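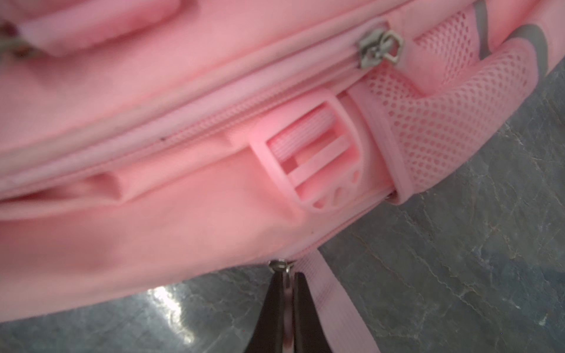

Greifer vor dem kleinen Zipper unten am Rucksack, Handgelenkkamera.

Laborbuch Robotik-Praktikum, Gruppe Grastlow, Januar

Heute den ganzen Nachmittag Rucksack! Die Aufgabe kommt aus der Ausschreibung vom Bremira-Wettbewerb (Klasse »Alltagsgegenstände, zweiarmig«): Reißverschluss finden, greifen, aufziehen, Sachen einräumen, wieder zu. Klingt nach Kindergarten, ist aber so ziemlich das Schönste und Gemeinste, was wir bisher auf dem Tisch hatten. Stoff gibt nach, die Schieber sind winzig, und jedes Mal liegt das Ding ein bisschen anders.

Stand Datensatz: 1323 Episoden insgesamt, davon 40 neu von heute. Die neuen liegen auf Notberg im Ordner rucksack_b, bitte nicht mit rucksack_a mischen, da stimmt die Kalibrierung vom linken Arm noch nicht.

Was mir beim Fernsteuern aufgefallen ist:
Die Spitzen müssen fast parallel zur Zipperlasche stehen, bevor man zumacht. Kommt man schräg, rutscht die Lasche weg und man kneift nur Stoff. Im Handgelenkbild sieht man das super, in der Übersicht überhaupt nicht. Also beim Anfahren auf den kleinen Monitor schauen!
Zweiter Punkt: Der andere Arm muss gegenhalten, sonst wandert der ganze Rucksack mit. Am besten klappt es bei mir, wenn ich eine Falte fasse und erst danach am Zipper ziehe. Griffkraft dabei auf Stufe 2, bei 6 verzieht sich die Naht und der Schieber klemmt.
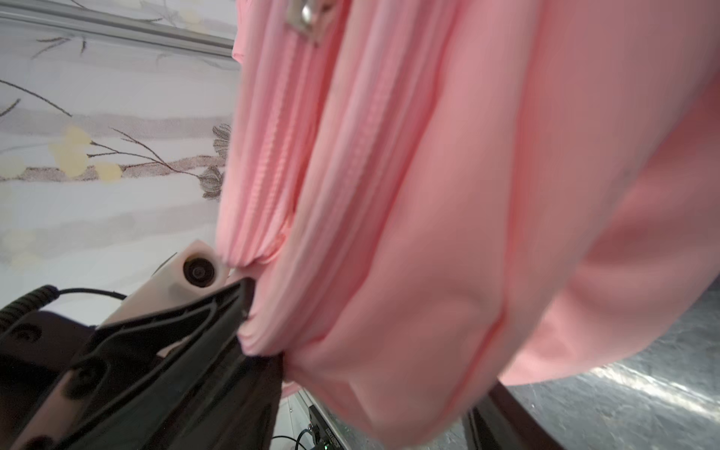
Zur Griffkraft kam aus der Jemal-Gruppe gleich die Rückfrage, ob wir die Falte nicht lieber weiter weg von der Naht nehmen wollen; bei ihnen habe sich der Schieber sonst auch auf niedriger Stufe verhakt, und die Policy habe den Fehler brav mitgelernt. Guter Hinweis, wird morgen als eigene Serie ausprobiert. Dann bitte wirklich getrennt ablegen, damit wir vergleichen können.

Training: Lauf von gestern Nacht ist durch. Anfahren sieht richtig gut aus, der rechte Arm geht fast immer in die Nähe der Fronttasche. Zugreifen ist Glückssache. Mein Verdacht ist die Verzögerung zwischen Handgelenk- und Übersichtskamera, da will ich die Zeitstempel noch mal nebeneinanderlegen. Und einmal hat er den Zipper im ersten Anlauf erwischt und ein gutes Stück aufgezogen, ich hab laut gejubelt. 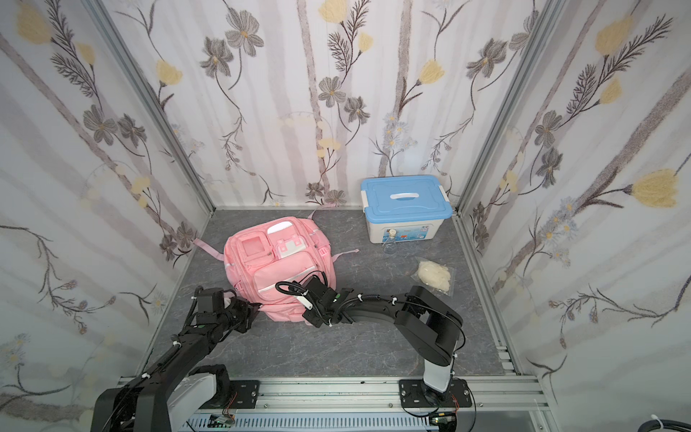 Übersichtskamera: beide Arme am Rucksack, Dose und Flasche hinten rechts.

Offen:
Zeitstempel prüfen (siehe oben)
Startlagen besser streuen, bisher liegt der Rucksack zu oft auf dem Rücken
Kabel am rechten Handgelenk auf Spiel kontrollieren
Falten-Serie nach Jemal-Vorschlag, gleiche Griffkraft wie heute
Ausschreibung noch mal lesen, ob der Rucksack am Ende stehen muss oder liegen darf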